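Suchbegriff eingeben Suchen
Drucken | Per E-Mail weiterempfehlen

Hendora Bodenpflege im Test – was taugt das Set für Holzböden?
von Delali Gbeho

Eigentlich wollte ich über das Pflegeset von Hendora schon im letzten September schreiben, aber dann kam der Umzug nach Mavemby dazwischen, und so ein Holzboden braucht ja auch ein bisschen Alltag, bevor man ein Urteil fällen mag. Im Karton liegen eine Flasche Reiniger, eine Flasche Öl, ein flacher Wischer und 4 Tücher, die man bei 35 Grad waschen soll (bei mir geht das im normalen Programm mit durch, bisher ohne Schaden). Der Wischer ist angenehm leicht und kommt auch unter das niedrige Sofa, worüber ich mich jedes Mal wieder freue!
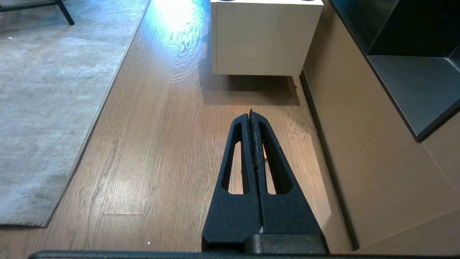
Beim Öl war ich anfangs skeptisch, weil mir das Mittel von Darko damals einen richtig speckigen Film hinterlassen hatte. Das von Hendora ist dünnflüssiger, man nimmt wirklich nur wenig und arbeitet immer in Richtung der Dielen. Unser Boden hat so einen warmen Honigton mit lebhafter Maserung, und wo die Sonne hell darauf fällt, sieht man jeden Wirbel im Holz – und leider auch jeden Krümel, der liegen geblieben ist. Den hellgrauen Teppich rolle ich vorher zur Seite, denn Ölflecken bekommt man aus dem weichen Flor kaum wieder heraus.

Weniger schön finde ich den Verschluss der Ölflasche, der tropft beim Absetzen, und die Anleitung ist so klein gedruckt, dass mein Nachbar Brahim Alaoui sie mir vorlesen musste. Das Nachfüllen klappt dagegen gut, der Laden in Tastcombe hat die Flaschen auch einzeln. Für unser Wohnzimmer samt Flur reicht eine Flasche Öl knapp zweimal. Ich kaufe es wieder, nur das Öl fülle ich inzwischen in ein altes Schraubglas um.

Kontakt | Impressum | © Delali Gbeho | Nach oben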